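What the two arms did to our tea breaks

I have worked at Flullside for 11 years, first on the packing line and now in the returns and kitchen supplies room, and I can tell you the exact moment I started caring about automation. It was when the tea rota went. I know how that sounds, but bear with me.

Flullside does the breakfast trays and snack boxes for a string of small hotels out past Plistbridge. It's fiddly work. A hotel with 70 rooms doesn't want the same tray 70 times, it wants no nuts on this one and two yoghurts on that one and somebody's awful fizzy drink on the other. For years that was done by six of us round a long bench, talking the whole time. I learned about two divorces and one lottery syndicate at that bench, and how to make a decent shiro (from Sumeya Negash, who still says mine is too thin).

Then last May the company signed up with Birhane, and the arms came in. They don't do the whole job, or even most of it yet. They have their own table at the far end, and they practise on the sort of thing we put on trays all day long: bottles, cartons, eggs, tubs with lids.
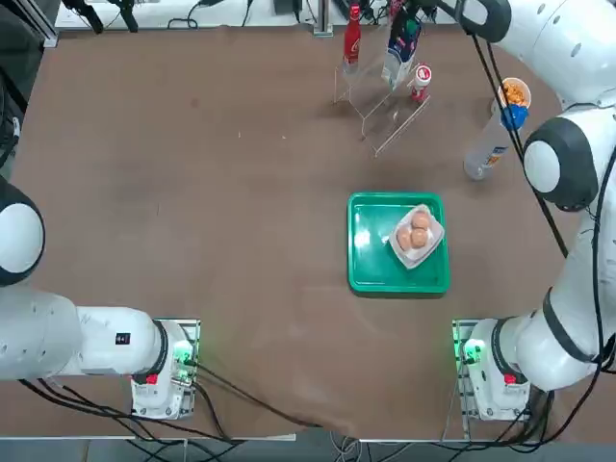
The arms' table at our end of the building, with three eggs on the dish.

What struck me first was the eggs. I'd have started a machine on something that bounces! But I suppose if you want to know whether it can be trusted with a breakfast, an egg is a fair question to ask it. I've broken plenty myself, usually when somebody made me laugh.

Now, I'm not against the thing. I want to say that early because people in my family assume I must be. My wrists are bad, and have been since the year we did 1,608 trays in one shift for a conference and I couldn't hold a kettle the next morning. If a machine wants to have my share of that, it's welcome to it. Anyone who writes fondly about repetitive handwork should come and do it through a winter.

What bothers me is how the rest of the job gets rearranged round it. Before the arms, you stopped when the bench stopped. One person brewed up, everybody drank, and the new starters got told which supervisor to ask for a favour. Now the day is cut into slots on a screen (the software is called Fistidel, and we call it other things) and each of us stops at a different time. I get my break at ten past ten with a man from the loading bay who likes to be quiet. He's a lovely man, and we have run out of weather.

You might say that's a small loss, and the managers did say it, quite kindly, at the meeting. But a lot of what made us good at the work went round with the biscuits. You'd hear that one hotel had changed its fridges, or that the lids on the new tubs popped off if you stacked them three high. None of it was ever written down. When Birhane's people came and asked us for our process, we gave them the official sheet, all two pages of it, and they went off quite happy. I kept thinking about everything that wasn't on it.

To be fair to them, one of their younger engineers worked this out by himself. He came and stood at the bench for a week and asked Sumeya why she always turned the dish before she put it down. She didn't know she did. It took her a day to come up with the answer - she was keeping the heavy side towards her, from years of carrying full trays through a swing door. He was so pleased you'd think she'd given him money.

She hadn't, of course, and nobody gave her any either. This is the part I feel strongest about. If what's in Sumeya's hands is worth a week of an engineer's time, it's worth something on her payslip. We asked for a training allowance for anyone who's shadowed like that and we were told it was being looked at. It was being looked at in the summer as well.

As for jobs, none have gone so far. Two people left and weren't replaced, and I'll let you decide what to call that. One of the younger lads has moved over to mind the arms, and he likes it, though he says it's lonely and his feet get cold. He's paid a bit more than he was. I'd like to see that offered to somebody over fifty for once, because we can learn a start-up routine as well as anyone, and we know what a badly packed tray looks like from across the room.

So what would I ask for? The shared break back, for a start. It would cost them very little - even with 200 trays waiting, fifteen minutes is fifteen minutes whether we take it together or one by one. And I'd have someone from the bench in the room when the next lot of changes is planned, before the drawings are done.

I've put both in writing to the office. In the meantime Sumeya and I have swapped slots with the loading bay on the quiet, so if anyone from Fistidel is reading, your screen is wrong at ten past ten.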